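We bought the Gedell standing whiteboard in November for our shared workroom in Fendville, and I've been meaning to write it up ever since, mostly so I can stop repeating myself to everyone who asks me where it came from. It's the big one with the black frame and the dark metal stand, and it cost us 300 dollars (plus 51 for delivery, which made me wince a little).

First, the good part: it's huge! You can put a whole month of planning on it and still have a corner left for doodles. The writing surface is glossy and feels lovely under a marker, and it wipes down with a plain soft cloth. I like the purple ones best, they wash well and I can always find them. 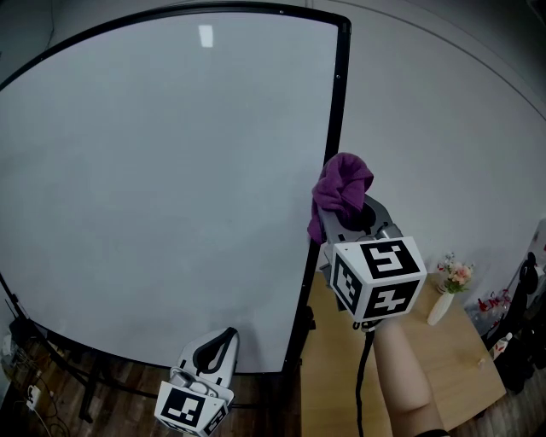
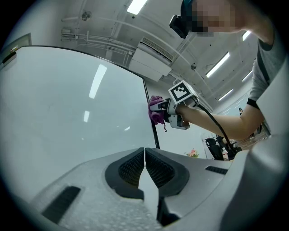
*Page last changed: 4 October 2018*

Now for the grumbles, and I do have a couple. A surface that shiny picks up every ceiling light you own, so if you sit straight across from it you may find yourself reading around a white patch. Ours went against a plain light wall, which looks very nice, but we had to shuffle the chairs before everyone could see. Smudges show up too, and you really do want to go along the black frame as well as the board, as marker dust loves a dark edge.

I tried the Skov spray on it and thought it left a film, so I went back to a barely damp cloth and then a dry one. The Sanska board at my last job was cheaper and had a duller finish. It was kinder to the eyes, I'll admit, but red marker never quite came off it.

Would I buy the Gedell again? Yes, happily, though I'd measure the doorway first (ours left us very little room to spare, and there was some language). I'd give it 87 out of 100.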